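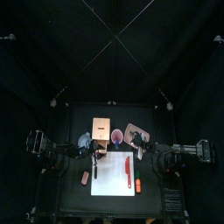
Frequently Asked Questions: Can Machines Do the Chores Yet?

Last updated 09/09/2018

These are the questions we get most often at Irnance, by mail and at our open evenings. We build and test two-armed robot stations for small jobs at a table. The answers are by Larysa Holovko, who runs the kitchen tests, and Uriel Carrasco, who handles the shop-floor side.

Can I buy a robot that does housework?

You can buy machines that do one part of it. A robot vacuum will clean an open floor. A dishwasher has been washing dishes for decades, and it is a machine too, even if few people call it a robot. What you cannot buy is one machine that clears the table, puts the food away, wipes up and then folds the towels.

Why is a kitchen harder than a factory?

In a factory the same part comes to the same spot, facing the same way. In a kitchen the knife may be on the cutting board today and in the sink tomorrow. Bowls get stacked, things lean on other things, and people move them while the machine is working. A robot that only repeats a stored path will miss.

Why do you use two arms?

Many chores need one hand to hold and one to work. Try opening a jar or drying a bowl with one hand behind your back. Two arms also cover more of the table, so an item on the far left does not have to be reached from the right. The cost is that the arms have to stay out of each other's way, and a good share of our software does only that.

What kind of gripper do you use?

Parallel grippers, the kind with two fingers that close toward each other. They are simple and easy to repair. They are good with handles and blocks, fair with the rims of bowls, and poor with anything flat on the table. Coins and sheets of paper are the worst.

Do you use real food and real knives?

For most tests, no. A toy carrot keeps its shape from one test to the next, and we can set it upright on the table beside the board as often as we like. Real carrots come later, when the arms can handle the toy one. The same goes for sharp blades. We do not run any test with a sharp knife while a person is within reach of the arms.

Why is the work surface black?

It gives plain contrast. A white cutting board or a pink tray is easy to pick out against black. Dark items are harder. A black marker on a black table gives our vision software trouble, so we leave one out on purpose in some layouts. The dark lining around the table cuts down on stray light.

How often does it work?

It depends on the task. In our April series we ran 2625 pick-and-place attempts, moving small items from the table into a tray or a bowl. The arms did well with items standing clear of their neighbors. Failures went up when two things touched. Putting an object through a slot is harder again, and we do not give out a success figure for that yet.

How fast is it?

Slow. Clearing 13 items from the table took the arms 30 minutes in our last timed run. A person does it in less than two. Part of the difference is a speed limit we set ourselves. The rest is time spent looking and trying again.

Are any of these machines doing paid work?

Yes, on shop floors. Our Nosedik station sorts small parts into trays at a packing shop in Rornlow. It handles 800 parts per shift, with one worker who loads it and deals with what it drops. The shop kept all of its staff. It is a much narrower job than tidying a kitchen, and the parts do not change from week to week.

Will it take my job?

We cannot answer that for every trade. Jobs made up of one repeated motion at one spot are the easiest to hand over. Jobs that mix lifting, cleaning, checking and talking to people are a long way off. Cleaners and kitchen helpers do far more kinds of work in an hour than our stations can do at all.

When will there be one for the home?

We do not have a date and we are not taking deposits. The Semeniuk project, our home version, is still a table with arms at each side. It cannot move from room to room.

Can I visit or send in a task?

Visits are by appointment. To suggest a chore, write to us with a short list of the items involved and their sizes. Nothing heavier than a full coffee mug, please, and no glass.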